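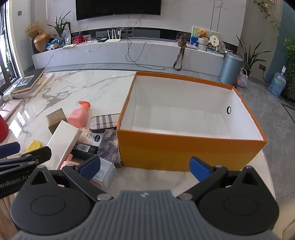 Sep 25, 2021

We have been in Vomthorpe since May and a few people have asked me to write up how the move went, mostly people who are thinking of doing the same thing. I kept putting it off. Most of this is about the shipping and the paperwork, as that was the part I knew nothing about when we started.

The distance was over 1,000 miles. All my earlier moves had been across town, with a borrowed pickup and a couple of friends, and I had some idea that a long move was the same thing with more driving. The pricing works differently, the timing works differently, and for a while your furniture is in a place you couldn't find on a map.

**Getting quotes**

I asked for quotes online first and regretted it. I filled in one form on one site and my phone rang for most of a week. Some of the callers were movers and some were brokers, who sell your job to a mover you haven't picked. It's legal and I know people who were fine with it, but I wanted to know whose truck was coming. After that I only called companies directly and asked each one, first thing, if they owned the trucks.

We ended up with Hasatero, a small outfit in our old county. They sent a woman out to walk through the house with a tablet. She opened closets. She asked about the attic, the shed and whether the piano was staying (we don't have a piano, the neighbor does, you can hear it from our old living room). The whole visit took less than an hour and she emailed the estimate that evening.

The estimate was $2,847. It was binding, meaning that was the price so long as we didn't add anything to the inventory. One of the other companies had come in lower with a non-binding number, and I was tempted. My husband read the fine print on that one and found that they could reweigh at the other end and bill us for the difference before unloading. We paid the deposit to Hasatero the next day.

Things I'd ask any mover now:

- Is the estimate binding, and can I have that in writing?
- Do my things stay on one truck or get transferred?
- What is the delivery window, and what do you owe me if you miss it?
- Is there a charge for stairs or for a long walk to the door?
- What does the basic coverage pay per pound?

That last one matters more than I thought. The basic coverage goes by weight. A television doesn't weigh much, so if it gets smashed you get back enough for a nice dinner. We paid $300 extra for full value protection and I don't regret it, though in the end we only made one claim, for a dresser leg. They sent a repair guy.

**What we left behind**

Weight and space were what we were paying for, so anything we weren't sure about had to go. We sold the sectional and the treadmill. We gave away the big gas grill, partly because the movers wouldn't take the propane tank in any case.

They have a list of things they won't carry and you should get it early. Ours had paint, bleach, nail polish remover, lighter fluid, fireworks, car batteries, open food and houseplants on it. I hadn't thought about the houseplants. Some states also don't want them coming in, and I spent an evening reading about that and got nowhere useful. In the end the plants went to my sister, apart from one jade plant that rode on the floor behind the passenger seat and dropped leaves the whole way.

I should have been harder on the books. I weeded them once and thought I'd done well. When I unpacked them here I weeded them again and took several boxes to the library sale, so I paid to ship those boxes across the country and then gave them away.

**Packing**

We packed ourselves, except for the kitchen, which I paid the crew to do. It was the best money of the whole move. They were done before lunch and nothing was broken, not even the wine glasses.

For the rest I used boxes from the hardware store and some from a neighbor who had just moved in. Secondhand boxes are fine for clothes and bedding. I wouldn't use them for anything heavy again. The bottoms get soft, and a couple of ours sagged in the hallway before they ever got near a truck.

I numbered every box and wrote the room on two sides and the top. Then I kept a notebook with the box number and what was in it. It felt fussy while I was doing it. When we needed the modem cable on the first night it took me a minute to find.

Bathroom stuff was the one place I got lazy. By then I was tired and just swept the shelf into a box with a towel on top. Shampoo leaked, of course, and the towel took most of it. Tape the caps shut or throw the half-empty bottles out.

**The gap**

The delivery window was the hard part. Hasatero picked up on the day they said they would and told us to expect the truck any time in a ten-day stretch. I had read that and signed it. I still somehow pictured the truck arriving right behind our car.

It came on the eighth day. We had an air mattress, a card table, two folding chairs and whatever had fit in the car. We had brought the right things for three or four days. I had packed plenty of socks and no can opener.

The house wasn't fully ready for us either. The previous owners had asked for a few extra days to clear the garage, and we had said yes, so there was a stretch where our garage was full of someone else's things. For overflow I'd rented a unit at Tiongson Storage, out past the feed store, before we left. We ended up using it for a month, mostly for the guest room furniture while the floors got done. It was clean and the gate code worked, and I don't ask much more from a storage place. They do charge for a full second month if you go one day over, so put the date on your calendar.

**Driving it**

We split the drive over three days. We could have done it faster but the dog is old and needs to stop. We stayed the first night in Natero, in a motel next to a truck wash, and the second night somewhere I've forgotten the name of with a very good diner. Carry your papers in the car with you. I mean closing documents, birth certificates, the car titles, medical records, the mover's contract. I had them in a plastic file under my seat and needed the contract before we had even arrived, when the dispatcher called with the wrong street number.

**Address changes**

I made a list and still missed a few. The post office, banks and insurance are obvious. I forgot the toll pass, the dentist, the dog's microchip and an old retirement account from a job I left years ago. Mail forwarding caught the dentist. The microchip I only remembered last month.

Car insurance went up here and homeowners went down, so it came out close to even. You also get a limited time to switch your license and plates, and the office in Vomthorpe takes walk-ins only in the mornings. I went twice, the second time with the right proof of address. They want 2 of them, and a cell phone bill doesn't count.

I still have a stack of flattened boxes in the garage, the good ones. If you're local and moving soon, leave a comment and you can come get them. The ones marked KITCHEN are the double-walled kind.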